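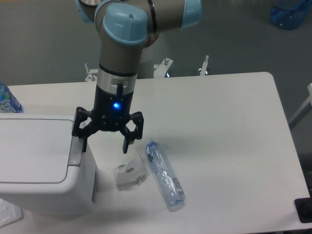
## Desk reset thread, 14th September

**1/** Right, the white table is getting sorted today! Water bottle lying on its side, crumpled wrapper next to it, and I'm calling that my starting colour scheme.

**2/** Wrapper first (rubbish is always the easy win), then the bottles. I've got about 10 minutes before I have to leave for Sandum.

**3/** The big white box with the lid stays put on the left. Moved it once in June and hated it, never again!

**4/** Bottles go in the recycling crate by the door, lids off. Papers get a folder. Favourite part is the wipe down after, with the Gamberg spray – smells like lemons for 3 days.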